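About Nostau

Hi, I'm Kwaku Appiah, and Nostau is pretty much me, a workbench in a shared shop on the Cunden side of town, and whoever wanders over to see what I'm soldering. I build small home robots, mostly arms on wheels, and I teach an evening build class for people who'd like to make one too.

It started with a kit arm that couldn't pick up a sock. I rebuilt the gripper, then the wrist, then everything else, and by April I had a machine I called Trorier that would roll down my hallway and (usually!) stop before the stairs. The current one is Costache. It has a 27 inch reach, printed joints, a base cut from an old shelf, and roughly 95 dollars of motors -- the cheap ones, which is why it hums like that.

What I'm after is chores, and the bathroom is the room everybody asks me about. Bathrooms are hard! Glossy white surfaces fool a depth sensor, glass screens fool it worse, and a raised toilet lid looks like a wall if you come at it from the front. So a lot of my week now goes into simulated rooms, where I can drop the arm's software in, let it plan a path and ruin nothing.
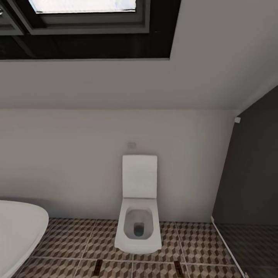
I change one thing at a time in those rooms: the light, the floor pattern, where the lid is. Busy tile is my favorite kind of trouble. Anything that looks like stacked boxes to you and me can look like stacked boxes to a robot, and I'd much sooner find that out on my laptop than with Costache wedged behind somebody's tub. When a plan holds up for 30 runs in a row, it goes onto the real arm, and then I get my knee pads out.

Classes are small, and you don't need to know how to code. Bring a laptop and closed shoes. I've got spare servos in the blue drawer, and my build notes are up to page 153 now -- ask and I'll send you the file, typos and all.

Page last updated 2 Aug 2020.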